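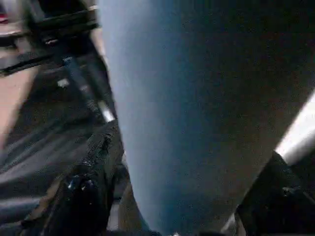

Should you sort your stuff before you move, or after? Before, if you have at least a month. I had five weeks and I still wish I had started sooner.

I moved in April from a two-bedroom apartment to a one-bedroom on the other side of town. The new place is 601 square feet. The old one was more than 800. I'm writing down what I did while I still remember it, mostly for my friend Adesuwa, who moves next and keeps asking.

I started with the closets. Clothes were easy. Papers took three evenings. I had 79 manuals in a drawer, several for things I no longer owned, and I kept the ones for the stove and the bike light. Books went to Roland Ashworth, who runs the used book table at the library and took all but one box.
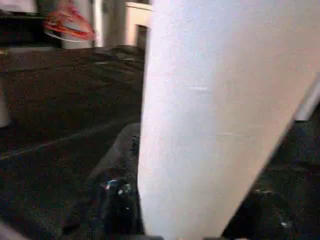

Floors were what I got wrong. I measured the rooms at the new place but didn't think about what was on them, and my plan was to roll out my old rug in the living room and be done. It was too long by a foot and I had to buy something else. I went for a dark floor covering with small lighter flecks in it, the grainy kind where crumbs don't show. Pierina Martinelli from downstairs told me that was a mistake because I'd never know when to vacuum. She may be right. So far I vacuum when I feel something under my socks.

The kitchen took a full day. I packed the plates on edge with dish towels between them, and one saucer broke. I wrote the contents on two sides of each box and also on the top, and the tops turned out to be useless once the boxes were stacked. 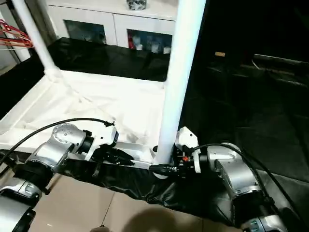 How many boxes does a one-bedroom take? I used 12 large ones and a lot of grocery bags. The bags were for things I could carry over myself in the car, like shoes and lamps.

For the heavy furniture I paid two movers for half a day. They were on time. The couch went in through the balcony door after the hallway turn beat all three of us.

Small furniture I took apart myself. I put the screws for each piece in a sandwich bag and taped the bag to the underside,

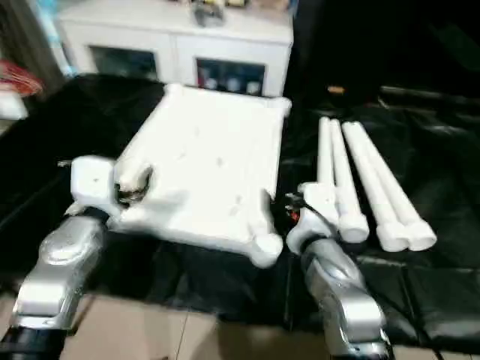 except for the bed, where I put them in my coat pocket and then packed the coat. I slept on the mattress on the floor for two nights until I found them.

Still to do: curtains, a hook for the bathroom door, and the last box of books. Adesuwa, you can have my tape gun.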